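The Anmont Ferry 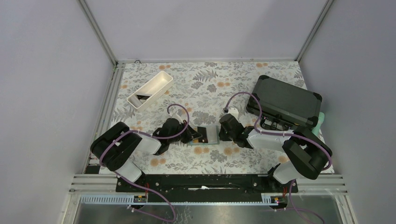
Quarter to six and the ferry not in. Mi-kyung stood under the ticket office roof with the box against her hip and rain down the back of her neck. September rain, warm almost. The box was heavier than when she'd left the house. How. Same box.

"You'll want to put that down," said the man on the bench.

"I'm fine."

"Suit yourself."

She put it down.

He was called Bongani Cele, he told her, without being asked, and he'd been coming over from Cukulstead every month since his sister moved. He had a flask and a carrier bag of plums. Offered her one. She took it to be polite and then was starving, ate it in three bites, held the stone in her fist with nowhere to throw it.

"Going across for long?"

"One night." Then, because he waited — "My mother's house. It's sold. I've to hand over the keys."

"And the box?"

"Letters. Hers. There's a man over there they belong to, I think. Or his family. I don't know if he's alive."

She hadn't said that out loud before. Not to her brother even, who thought the lot had gone on the fire in the spring. 235 letters, every one of them starting Dear Preto, and every one sealed and stamped and never posted. Thirteen years of them. Her mother, who wouldn't write a birthday card. Who signed things with an inital.

"You read them?"

"One."

"And?"

"It was about a boiler."

He laughed, a big bark of a laugh, and the woman in the ticket office looked up and down again.

"No, really. The boiler, and what the plumber wanted for it, and had he still got the dog. Then at the bottom, I would have come if you'd asked twice."

Rain. A gull walking up and down the slipway like it was owed money.

"Well," said Bongani. He poured tea into the lid of the flask and pushed it along the bench at her. "Twice. That's a hard thing to guess."

"That's what I thought."

"What number on the road? Your Preto."

"58. Harbour Terrace."

He went quiet. Screwed the top back on the flask, took his time over it, got the thread wrong and had to start again.

"There's a dog at 58," he said. "Old thing. Couldn't be the same dog."

"No."

"Grandson of it, maybe."

Lights then, out past the wall, low down on the water and coming in slow. People were getting up, shaking umbrellas, a child being hunted for its other shoe. Mi-kyung drank the tea too hot. She still had the plum stone. She put it in her coat pocket with the keys.

"I'll take one end," Bongani said, and he was already bending, so she she took the other.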